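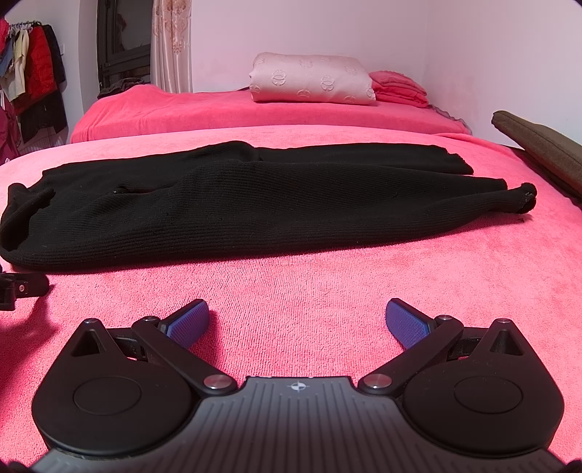
Visit report: Peltia home-task site, September

Attended: Omprakash Dixit, Areeba Afridi (Darik). Host: Mohit Dubey.

Purpose was to check collection practice for handheld gripper work on clothing against revision 2 of our handling rules before the Kanaujia site adopts them. We watched the garment tasks from setup to upload.

Start condition. The rules call for one target garment laid flat, sleeves clear of the body, jaws open and empty before the first contact. Operators kept to this. Dark knitwear is permitted, but the rule on contrast with the bed cover is vague and two operators read it differently. Dubey will propose wording.

Background. Rooms are recorded as lived in. Other bedding and hanging clothes may stay. Mail, screens and family photos must be out of view. The written check for this is done once per room; we would prefer once per garment.

Hardware. Finger pads are wiped and inspected at each change of operator. Pivot screws are checked by hand, with no torque value given. Afridi asked for one. Loose fibers from knits are to be cleared from the pads, and the log has no field for it.

Logs. Of 87 episodes reviewed, 22 had no operator initials. Almost all of these came from the evening shift. Episodes without initials should be held back from upload, and at present they are not.

Open points: contrast wording (Dubey), torque value and fiber field (Afridi), upload hold (Dixit). The consent forms were not reviewed, as the binder was at the Brulitz office.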